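Home | Notebook | Parts bin | Contact

14 May 2021
Posted by Gladys Rweyemamu

Back on the hand grippers this evening, the pair we've been calling Enden because the first one got built at the end of the bench and the name stuck. Both have their new jaw plates on now and oh, what a difference! The old ones flexed every time I squeezed the trigger (you could hear them creak) and anything bendy just slid out.

I put fresh white paper down on the board and went straight for the awkward shopping: the fish tofu in its bright blue pouch, a white tray to go with it, and the round clear tub in its plastic bag. I like to take the pouch by its side, near the middle, with the right gripper and keep the left one over by the bag. Cables are still a nuisance. The left one wants to hang down past the board and I keep catching it with my knee, so it needs a clip or a longer run.

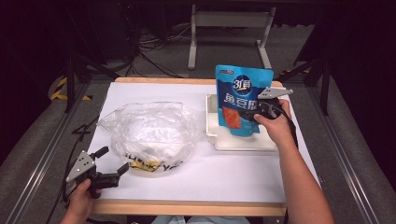
Log counts and bits to do

Waweru's counter says 3,763 trigger pulls on the right gripper and 3,362 on the left, so I'm plainly favouring one hand. Must swap over more. The spring in the right is starting to feel a bit soft, and I've got 6 spares in the Tekano tin if anyone else at Grernstead needs one (please write it on the lid!).

Still want to try rubber on the black fingers. Next go will be the bag by itself, both hands, slowly.

Recent entries
Trigger springs, second batch
Sorting out the Tekano tin
Jaw plates: drilling the small holes
Waweru counter wiring

Older | Newer | Top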